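Checked tablecloth

A checked tablecloth is a cloth for covering a table, with its pattern built from lines and bands of colour crossing at right angles. I've written most of the household linen pages on this site, and this is the one I get the most mail about, so I've tried to make it a proper entry this time. (The old version was 700 words and half of those were about napkins. Sorry about that!)

Names

People say checked, chequered, plaid, tartan and gingham as if they were all the same thing, and at my nan's place they were. If you want to be fussy, gingham is the plain one, usually white and one colour in even squares. Tartan repeats a set order of stripes in both directions. Plaid gets used for nearly anything with more than two colours in it, and that's the word I reach for when I can't decide. Check covers the lot.

Layout

The simplest cloths have the same check from hem to hem. The ones I like better have a centre panel and a border, and the border is often much stronger in colour than the middle. A pale centre is kinder to plates and makes a room feel bigger, while a dark or red edge gives the whole thing a bit of weight where it drops over the side of the table. Some makers slip a narrow plain or patterned strip between the two so the colours don't fight.

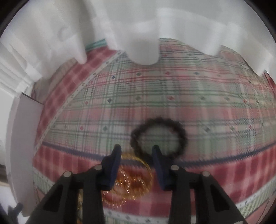

Small woven motifs are the other thing to look for. Diamonds are the usual choice, set out in rows over the check, and you get them in several colours on the one cloth if the weaver was feeling generous. If a motif is woven in you can generally find it on the back as well, as floating threads or a reversed version of itself. If it's printed, the back will be pale or blank. Turn over a corner at the op shop before you pay, is my advice, and don't let anyone hurry you.

My friend Asabe Yusuf has 193 cloths in her linen cupboard and sorts them by border colour — red takes up two whole shelves. She reckons red lasts in a family longest as it's the one that comes out at Christmas and then goes away again. Mine gets used on Tuesdays for spag bol, so I can't comment.

Sizes and fit

A drop of a hand's length or so on each side is comfortable for everyday meals. Longer looks lovely and ends up in everybody's lap. Measure the table with the leaves out if that's how you normally have it. My own favourite came from the Moser stall at the Cillumley market in November and is far too long for the kitchen table, so I fold one end under and live with it.

Uses off the table

Plenty of checked cloths never see a dinner. They go over a bed end, a picnic spot, a trunk, or a bench while you sort out odds and ends. I do my jewellery on one. Beads don't roll as far on cloth as they do on a bare tabletop, and you can gather up the corners if the doorbell goes. Wooden bracelets and bead strands show up well on a pale check, but fine chains are a pain, and a gold one will knot itself up the second you look away. Lay chains out straight if you have the patience. I don't. 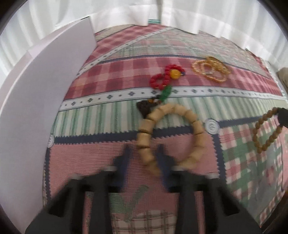 Beads and a tangled gold chain on checked fabric.

One warning, though: anything with a hook or a rough clasp can catch a woven motif and pull a thread. Ease a pulled thread through to the back with a blunt needle and don't snip it.

Washing

Cool wash, reds on their own for the first few goes, and dry it in the shade. Ngozi Omoregie wrote in to say she soaks new ones overnight in salty water to set the dye. I've tried it and couldn't tell the difference, but she's been at it longer than I have. Iron while still slightly damp, from the centre out, and watch the checks as you go. If the lines bend you've stretched it, and a good shake while it's damp will usually bring them back.

See also: Gingham; Napkin folding; Picnic rug; Table runner

Page last edited 10/5/22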